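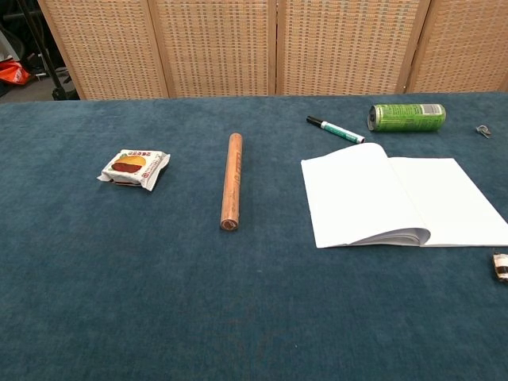 Which should I swap first if the arm keeps dropping things, the gripper or the controller?
The gripper, or even just its finger pads, because you can undo that in ten minutes. A new controller costs you a week of retuning before you learn anything.

Subject: Re: Drerker vs. Juvness fingers, first numbers
From: Eglė Rebane

Laimutė Bite wrote:
> We have had the Drerker two-finger on the arm since January and
> the Juvness soft one for about as long as it took to find the
> right bolts. Before I sign for either, has anyone run both on
> ordinary junk instead of the foam cubes the vendors send? Also,
> does the Kairys controller still sulk when you change the tool
> weight?

Laimutė,

Yes to the junk. We keep a drink can, a marker, a wooden rod, a notebook and a snack packet for this, on teal cloth, and they have humbled better hardware than yours. We did 104 picks with each gripper, same arm, same wrist camera, same operator in the same mood.

The Drerker missed 18. Most of those were the packet, which it either pinched by a hair of wrapper or pushed across the cloth like a snowplow. It was very good on the rod and the marker. I set the force low for the can and forgot to put it back, so two of the notebook misses are mine.

The Juvness did better on the packet and worse on the notebook. It will take hold of one page with great tenderness and leave the rest of the book where it was. If you need whole notebooks moved, close them first, or buy something else.

Felt-like cloth is unkind to both, by the way. The fingertips drag on it if you come in too low. I now stop 3 mm higher than the manual suggests and live with it.

On the Kairys: it still sulks. Enter the new tool weight, save, power the thing off at the wall, then enter it again. The second time it believes you. Ivorano support told me this was fixed, and I have the email, which I reread when I want cheering up.

I can send the log, all 1480 lines, if you don't mind my comments in it. Some were typed at 11 p.m.

What pads did yours ship with, the ribbed or the flat? Ours were flat, and I'd like to borrow a ribbed pair before I rerun the can.

Eglė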